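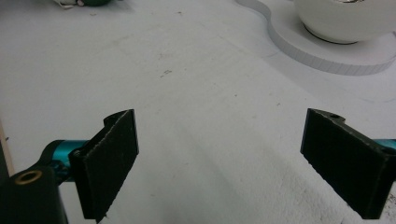 4.2 Net worth claims on celebrity biography pages

Most biography pages for reality television performers give a net worth, and most give no source for it. We do not treat these numbers as estimates in any useful sense. In the Candwood sample, 3035 pages carried a dollar figure, and only 24 linked to anything outside their own site. When we followed those links, they mostly led to other biography pages, which cited nothing either.

Earlier work with the Wustico index took agreement between sites as a sign that a figure was sound. We doubt this. Sites copy each other, often down to the same misspelled show title, and a number repeated on some 800 pages may still have a single author who guessed. The Hoshino method of dropping near-identical text helps a little, but it misses pages that have been lightly reworded - and light rewording is how much of this material seems to be made.

Dates raise the same problem. A page marked as updated in January may repeat a salary claim from a season that ended years before. We kept such pages in the sample but did not count the update as new evidence.

Pictures were left out of the coding. Figure 2 shows two black gripper fingers over a pale tabletop. The Istex labels for family, career and income were applied to running text only, and we would not read much into the income label.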